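Matari Two-Arm Cell: Set-up Guide
Section 4. Recording the backpack task

4.1 Before recording

1. Power up both arms from the Jimora controller and wait for the self-check to finish.
2. Load the task file "pack_open_v2" and confirm that the episode limit reads 180 seconds.
3. Place the bag on the printed mat within reach of both grippers. Do not align it to a mark. Starting pose is varied by hand between episodes.
4. Check the view from the fixed camera.
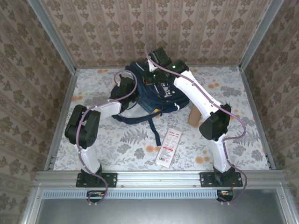 Cable slack is the most common source of lost episodes on this cell. Each arm must be able to reach the far corner of the mat without the cable going tight. Clip the cable to the long upper link at intervals and leave a free loop at the outer side of the joint, as on the right arm, before routing it down past the base. Move each arm by hand through its full range with the drives off. If the cable catches on the front rail at any point, reclip it and repeat.

CAUTION: Keep hands outside the enclosure while the drives are on. The soft stop in Addo does not cut motor power.

4.2 Wrist cameras

5. Open both wrist streams in Addo. Both finger pads must be visible at the bottom of each stream.
6. Lock exposure after the bag is in place. A reflective strip on the fabric will pull auto exposure down if it is left on.

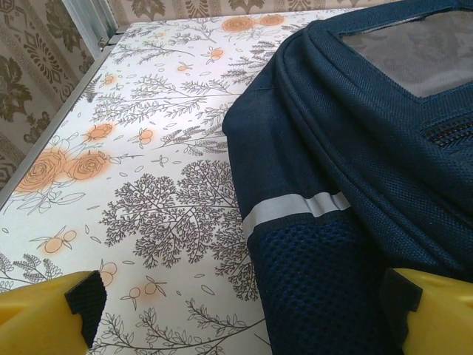 Reading time: 2 min

7. Close the gripper on a fold of fabric and hold. If the fold slips, raise the grip force one step. Mesh pockets need a lower setting than the shell fabric.

Note: The patterned mat and wall coverings are part of the method. Policies trained on a plain surface lost accuracy when the background was changed. In the February trials we recorded 123 episodes on patterned surfaces and held back 46 for evaluation. Do not mix plain-surface episodes into the same set.

4.3 Zipper segments

8. Label the start of a zipper segment at first contact between a pad and the pull. Label the end when the pad releases it.
9. If the pull leaves the wrist view for more than 2 seconds, mark the segment "occluded" and keep it.
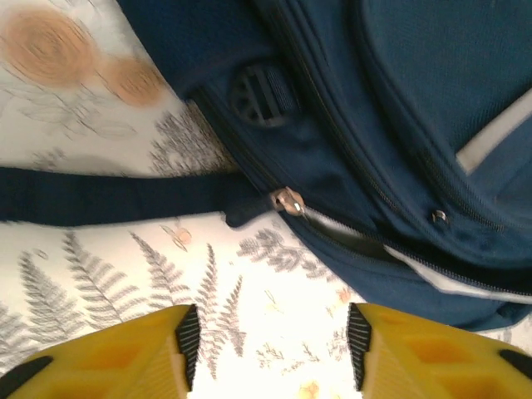
Occluded segments are used to train the fixed-view branch only. The Grundeck export script reads the mark and drops the wrist streams for that span, so no manual trimming is needed. Segments with no mark are exported with all views.

10. Save the episode, return both arms to rest, and change the pose of the bag before starting the next one.

Revised June 26, 2020

0 comments | 2 shares
© Matari. Contact: support desk | Back to top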